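About Flunow

2 min read

Hi, I'm Fionnuala Kinsella, and I started Flunow because I wanted to teach robots to pick things up by letting them mess up a lot.
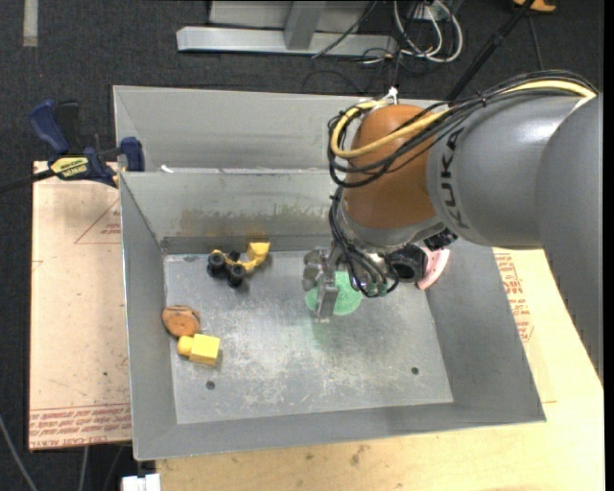 Our whole method fits in one sentence: the arm tries a grasp, we record whether it held, and the model learns from both the hits and the misses. We don't give it a 3D model of anything, and we don't tell it what a toy is. It gets a camera view and a guess to make, and then it guesses again (and again, all night if we let it!).

Ghada Srour joined me in August and promptly rewrote most of my code, which I've forgiven her for. She had the idea that got us our best result so far. Instead of picking tries at random, the robot goes after the grasps it's least sure about. With that one change we got to our target success rate in 453 tries. The old way took 1,561. I made her run it again before I believed it.

We tested on 63 objects the model had never seen, and 12 of them still beat us. Flat, slippery stuff against a wall is the worst, and I have a personal grudge against one drink coaster. We're working on a nudge-first move for those, where the arm slides the thing into the open before it grabs.

Our training code is called Zekholm and you're welcome to poke at it. If you run a lab or teach a class and want to try it on your own arm, write to us. Ghada answers faster than I do.

Updated October 1, 2024

12 shares
3 comments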